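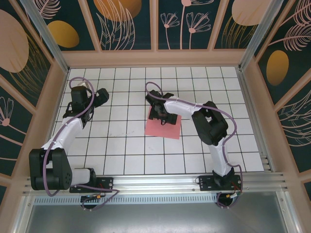

Ticket 1455
Subject: White tiled work surface, Hestberg room — sheets shifting out of square
Submitted by: Nicanor Bustamante
Category: Furniture and fittings
Priority: Normal
Status: Awaiting parts

Reported issue
Square paper sheets laid on the tiled surface do not remain aligned with the black grid lines. The requester notes that a sheet placed square to the lines is later found turned slightly to one side. The fault has been noted with the pink stock supplied by Markira and, less often, with the white stock. The requester asks whether the surface requires replacement.

Entry 1, Facilities
The surface was checked with a spirit level in both directions. The end nearest the door was low by nearly 4 mm. The feet on that side were adjusted and the locking nuts tightened. The requester was asked to resume normal use and report any further movement.

Entry 2, Requester
Movement is reduced but has not stopped. Sheets placed toward the middle are still affected. Sheets near the back wall stay where they are put.

Entry 3, Facilities
The tiles were cleaned with warm water and a small amount of dish soap, then dried with a lint-free cloth. The spray polish used by the previous cleaning contractor, Jurkley, leaves a slick film on glazed tile and must not be used on this surface. A notice has been placed in the supply closet. The air supply was also reviewed. The ceiling diffuser was set to its highest position and has been turned down.

Entry 4, Facilities
Test carried out with 18 sheets, each laid square to the lines and left for five minutes. Four had turned by the end of the period, all of them pink. The pink sheets were found to have a slight curl from storage on end. Stock is now to be stored flat, under a board, before use.

Recommendation
Replacement of the tiles is not supported at this time. A low-tack mat has been ordered from Mac Giolla for trial on the middle section — delivery is expected in August. The ticket will remain open until the requester has confirmed the result of the trial.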